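Speaker notes: Clearing a work surface and keeping it clear
Friday session, Lund room, Bastian Hollmann

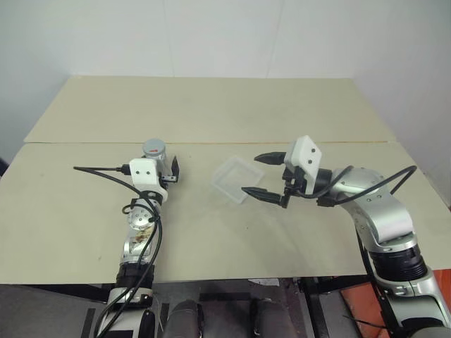
Before you start

Wait until the people at the back have sat down. Say your name and say the talk runs half an hour with questions at the end. Handouts are on the side shelf. Recep Türkmen has spare copies if they run short.

Tell them which surfaces you mean: packing benches, sorting tables, the long counter in the mail room. Desks are a separate talk and Raluca Ghiță is giving it in October.

Slide 2. What lives on the table

Ask the room what is on their bench right now. Take three or four answers and write them on the board as they come. You will get tape, pens, a mug, somebody's phone charger.

Then give the rule we used at Londmont. If you touch it on every order, it stays on the table. If you touch it once a shift, it goes on the shelf behind you. Everything else goes back to the store room.

Mention that the first version of the rule had five categories. People ignored it. Ryota Iwasaki cut it down and that was the one that stuck.

Slide 3. One tray

A clear plastic tray in the middle of a plain table is enough for most sorting jobs. Clear is better than colored for small parts. You can see from the side whether anything is left in it.

Say that the tray is for the job in hand. It does not hold spare labels, rubber bands or lunch. When the job is finished the tray is emptied, and it goes back to the same spot.

Someone will ask about trays with dividers. We tried the Madeletti ones. They are fine for screws and poor for anything longer than a finger. Move on, there is a slide on this in the handout.

Slide 4. Pale surfaces

Pale tops show smudges and gray marks. Some supervisors ask for a dark top for that reason. I tell them to keep the pale one. A dropped washer is easy to find on it, and the marks tell you when to wipe.

Wiping: damp cloth, a little dish soap, dry cloth after. No scouring pads on a matte finish.

Slide 5. The seam

Where two boards are laid side by side there is a seam, and the seam collects things. Grit, label backing, glue. Run a soft brush along it at the end of the shift, before wiping. If you wipe first you push the dirt in.

Keep the tray off the seam if it rocks. Check that the boards are level with each other by sliding a sheet of card across. If the card catches, call maintenance.

Pause here. Drink some water.

Slide 6. Numbers from Transtead

We logged 626 orders on the cleared benches. In 89 of them the packer still had to leave the bench to fetch something. Most of those trips were for tape refills, so the refills moved to the near shelf.

Do not claim a time saving. Bảo Trịnh has the timings and they are not finished.

Slide 7. End of shift

Empty the tray. Return the tools. Brush the seam, wipe the top, leave the cloth on the rail. Read the list out once, slowly, and let people copy it down.

Questions

If there are none, ask who shares a bench with another shift and how they hand it over. Stop at 3 so the next speaker can set up.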